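The Understudy

Ysaline Chevalier had written 139 pages of her novel when she found out that her husband had written 600 of his.

She had not known he was writing one. Bheki Pretorius sold commercial carpet for a firm called Hiltetti and had never, in 11 years of marriage, finished a birthday card without asking her what to put. The manuscript was in the drawer with the takeout menus. It was titled Modden, after a town that did not exist, and the first line was good.

She read the first line several times, hoping it would get worse.

"You went in the drawer," he said, when he came home and saw her face.

"I wanted dumplings."

"And?"

"And I ordered the dumplings, Bheki. They're in the kitchen."

They ate. He did not ask what she thought of it, and she did not say. After dinner he washed the plates with the modest, unhurried air of a man who has a chapter to get back to.

Her own book concerned a widow who inherits a laundry. She had picked a laundry on the theory that nothing much could go wrong in one, plotwise, and 139 pages had proved her right. The widow folded. The widow looked out at the rain. In chapter four a stranger came in with a coat, and Ysaline had been so alarmed by this development that she sent him away again by chapter five.

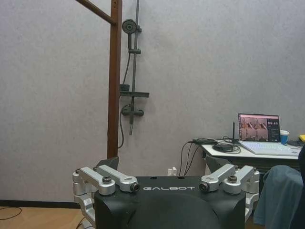
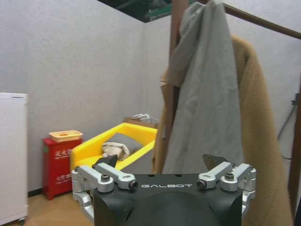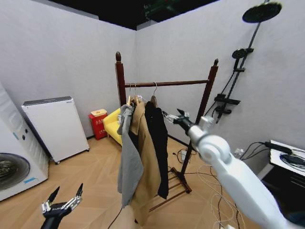
By November she had read all of Modden in secret, mostly in the bathtub. It had a flood in it, and two weddings, and a goat with real moral weight. There was also a wife. The wife was clever and impatient and corrected people's grammar at funerals. Ysaline thought she was the best thing in the book and couldn't imagine where he had gotten her.

"Who's she based on?" she asked finally, over breakfast.

"Who?"

"The wife."

Bheki buttered his toast all the way out to the crust. "My aunt," he said.

"You don't have an aunt."

"Then I guess I made her up."

She went upstairs and opened the widow file. The stranger was still out there somewhere in chapter five, presumably cold. She brought him back in. She gave him a job in carpet and a drawer he kept locked, and by lunch she had 700 words, and the widow had gone through his pockets.

At three o'clock Bheki knocked, which he never did, and stood there holding a cup of tea.

"How's it going?" he said.

"Fine. Is 'whom' something you'd say out loud?"

"No."

"Good," she said, typing. "He doesn't either."

He set the tea down where he could get a look at the screen. She let him read as far as the pockets, then closed the laptop and asked him, as pleasantly as she could manage, what happened to the goat.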